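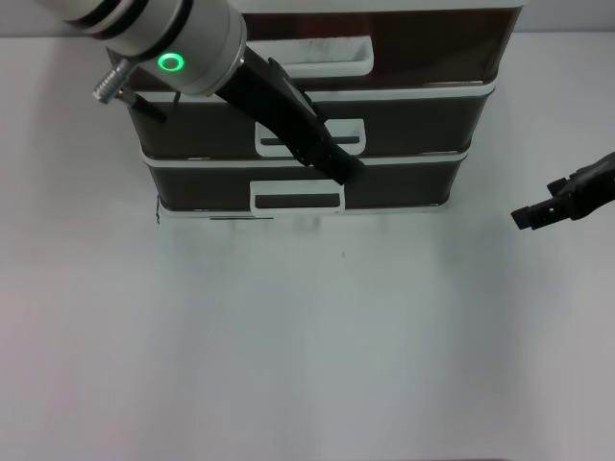 Three-drawer desktop cabinet, dark panels with white handles.

Drudia canvassing app: my review after a whole primary season
Posted Sun 16 June

So I finally have my evenings back, and I promised a bunch of you I'd write up Drudia, the door-knocking app we used for Philomena Quansah's run for the Tivcombe town council. Short version: I like it, I'd use it again, and there were two nights when I wanted to throw my phone in the river.

If you've never canvassed, the job is pretty simple. You get a list of doors, you knock, you talk (or you don't, mostly you don't), and you mark down what happened so the next person doesn't bug the same house on a Thursday at dinnertime. We used to do it on clipboards. I still have a soft spot for clipboards! But reading my own handwriting after a rainy shift in Ward 3 was getting embarrassing, and Mawuli Adjei flat out refused to type up my sheets anymore.

Setup took me one evening. You upload the voter file as a spreadsheet, draw your turf on a map with your finger and the app splits it into walk lists. Ours came out at 38 doors each, which was a nice size for a couple of hours on foot. The map drawing is the best thing in the whole app. I'd cut a piece of Mahama Heights in half by mistake and fixed it in less than a minute, sitting in my car.

At the door you get big buttons: Strong Yes, Leaning, Undecided, No, Not Home, Moved. Then a notes box. The buttons are large enough to hit with gloves on, bless whoever thought of that. You can write your own script too, and ours changed every week because the parking garage vote kept getting put off.

Now the bad part. Offline mode is shaky. Tivcombe has a dead zone that runs along the creek, and the app says it's saving your answers and will send them later. One Saturday it sent them later, all right, and twice, so we ended up with 147 extra contacts and a very cheerful, very wrong idea of how we were doing. Support answered on Monday and cleaned it up for us (thank you, Frøydis Halvorsen, you were lovely about it), but that's a long weekend to be staring at bad numbers right before early voting.

The reports are also kind of thin. You can see totals by turf and by person, but if you want Undecideds who mentioned the garage, you're exporting the lot and sorting it yourself. Nii Darko looked into Modness, which is built more for that sort of thing, but the price scared us off and you have to sign up for a full year. Drudia goes month to month. For a campaign our size, paid for mostly with pancake breakfasts, that settled it.

Battery life: bring a charger. My phone was nearly dead by the end of every shift.

Older canvassers did better than I expected, by the way. I paired people up for their first shift and most were fine by the second street. A couple stayed on paper and we typed theirs in at night.

Four stars out of five from me. An update is supposed to land in July with a fix for the double sending, and I'll be trying it out on the library levy, same creek, same dead zone. If you've used it on anything bigger than a town race, tell me in the comments how the map held up.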